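How to Paint a Room Dark Green (and Love It)

Updated 27 June 2026

I have now painted three rooms dark green, two of them in our place in Clultberg and one for my sister, and I would happily start a fourth tomorrow. It's such a good color! It makes old wood look rich, it's kind to a messy bookshelf, and on a gloomy February afternoon it feels like being tucked in. Dark paint does have a few habits of its own, though, so read this through once before you open the can.

What you need

A gallon of eggshell in your green, plus a quart more than the can says you need
Gray-tinted primer
A 9-inch roller frame and two short-nap covers (I use the Plosteck ones, which hardly shed at all)
A 2 1/2-inch angled brush
Painter's tape, a damp rag, filler, 120 and 220 grit sandpaper
A work light you can move around

I get mine mixed at Biswas Hardware, in a shade they keep on file as Tommont. It's a green with a good bit of black in it. Whatever you choose, have all the cans mixed on the same visit and pour them together into one big bucket. Small differences between cans disappear in a pale color and really do show in a dark one.

Step 1: Live with a sample

Paint two coats on a big piece of poster board, leaving a white border, and move it around the room for a couple of days. Look at it in the morning, then under your lamps at night. Hold it down against the floor too, and next to anything large that's staying put, like a countertop or a picture you're fond of. Green changes so much depending on what it's next to, and that's half the fun of it.

Dark green with a gray floor:
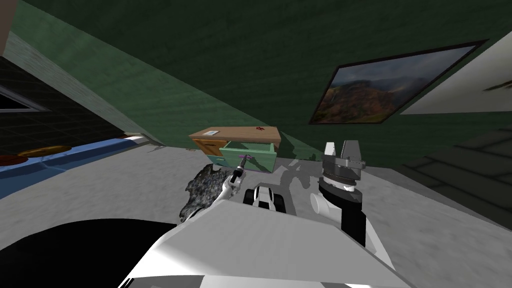
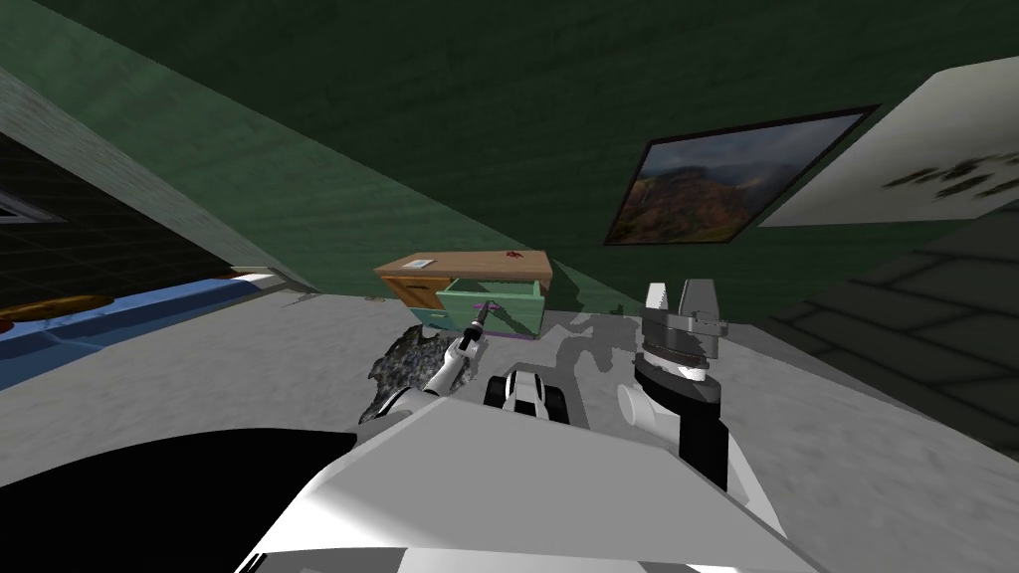 Green again, with a framed landscape:
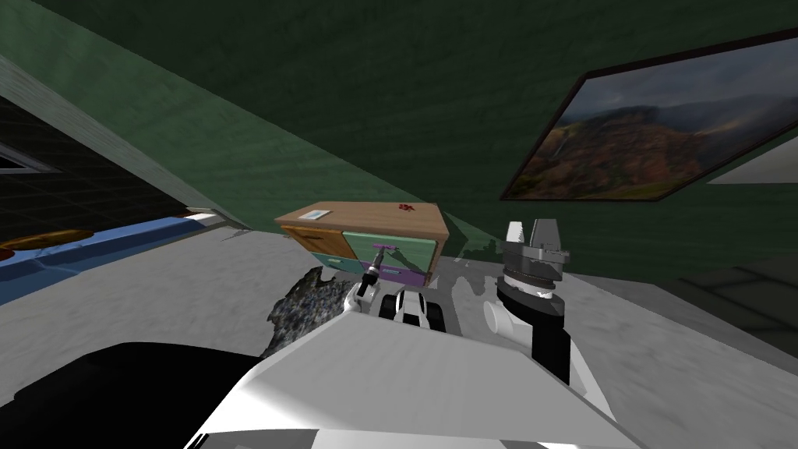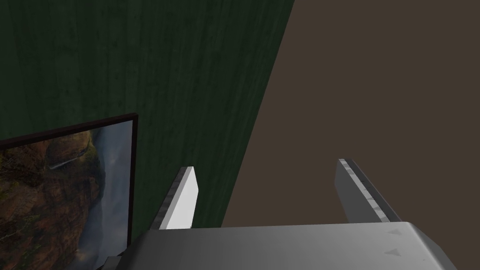 If the sample looks nearly black after sunset, go one step lighter on the strip. If it looks minty at noon, ask the store for the next one down with more black in it. Trust the board over the little chip every time.

Step 2: Prep the walls

Take everything off the walls, fill the holes, let the filler dry hard, and sand it flush with the 120. Then set your work light close to the wall so the beam skims along it. Every dent will jump out at you. Fix them now, go over the patches with the 220, and wipe the dust off with a barely damp rag.

Tape the baseboards and window trim, and press the tape edge down firmly with a putty knife. For a really crisp line, run a thin bead of the old wall color along the tape first and let it dry. Any bleed will be the old color, and the green goes on over it beautifully.

Step 3: Prime in gray

Please don't skip this one! Over white primer I needed four coats of green in our hallway. Over gray I needed two in the bedroom, and it looked deeper as well. Leave the primer overnight if you can.

Step 4: Cut in one wall at a time

Brush a band a few inches wide along the ceiling line, the corners and the trim, then roll that same wall while the band is still wet. If you cut in the whole room first, you'll get a darker stripe around every wall like a picture frame (my first hallway, sadly).

Step 5: Roll it

Load the roller well and work in sections the width of your reach. Go floor to ceiling, overlap each pass by half, and finish every section with light strokes all in the same direction. Then leave it alone. Going back over paint that has started to set leaves shiny patches, and eggshell in a dark color will show you every one of them.

It will look awful after the first coat. Streaky, patchy, kind of like pond water. Go have dinner. Check the can for the recoat time, and if the weather is damp, give it up to 12 hours.

Step 6: Second coat and tape

Roll the second coat the same way. Once it's dry to the touch, wait 30 minutes more, then score along the tape with a sharp blade and pull it back slowly at an angle. Touch up with a small brush and the tiniest bit of paint, feathering outward.

Keeping it nice

Dark walls pick up scuffs, mostly at chair height and around light switches. Don't scrub for the first few weeks while the paint hardens. After that, a soft cloth and plain water will take off most marks. Save a jam jar of the mixed paint, write the color and room on the lid, and keep it somewhere that doesn't freeze.

Next up for me is the inside of the pantry door, same green, full gloss.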